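Vilela has added a shorter fender cover to its range for small cruising yachts, after requests from owners who berth on narrow finger pontoons. The cover, sold under the name Mavum, goes on sale in July through chandlers and by mail order.

The new size is made for boats with little room between hull and dock. It is cut from the same double-layer knit as the longer version and closes with a drawstring at each end, so it can be fitted without deflating the fender. Covers come in packs of 2, in navy, gray or black, and each pack costs $60.

Testing took place over 12 weeks at the Brorkholm marina, where swell from the ferry channel keeps moored boats moving most of the day. 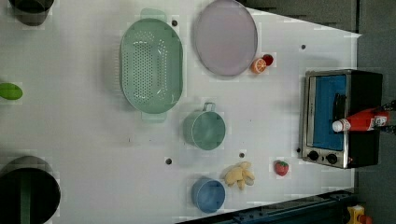 Idun Lindholm said the older covers had kept her topsides free of scuffs but tended to ride up in a cross wind - the drawstring at the bottom has stopped that. She would still like to see a lighter color for boats kept in strong sun.

Vilela said a white version is being looked at for next season. Owners who already have the longer cover can order the new drawstrings separately, quoting part number 1771.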